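What Is a Guardian?

A guardian is an adult who has the legal job of taking care of a child when the child's parents cannot do it. A parent may be very sick, may have died, or may be away for a long time. Guardianship is different from adoption. In an adoption, a child gets new legal parents. In a guardianship, the first parents usually stay the child's legal parents, and the guardian makes the daily decisions.

Who can be a guardian?

Many guardians are grandparents, aunts, uncles, or older brothers and sisters. A family friend can also be a guardian. In most places the person must be an adult and must be able to keep the child safe.

How does it happen?

The adult fills out forms and takes them to a court. A judge reads the forms and may send a court worker to visit the home. The worker looks at where the child will sleep and asks how school is going. Then there is a hearing. A hearing is a meeting in front of the judge, and a short one can be over in 20 minutes. 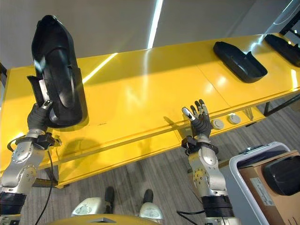
The judge may want to know what the child thinks. Older children are often asked directly. Younger children may talk to a helper, who tells the judge what they said. You may say that you are not sure.

What does a guardian do?

A guardian signs school papers, takes the child to the doctor, and provides food and a place to live. Some decisions may still need a parent or the judge to agree.

Does it last forever?

A guardianship often ends when the child becomes an adult. It can end sooner if a parent is able to care for the child again and the judge agrees.

Words to know

Court: the place where a judge works.
Hearing: a meeting where a judge listens to people.
Order: a decision the judge puts in writing.

Text by Daithí Mac an tSaoi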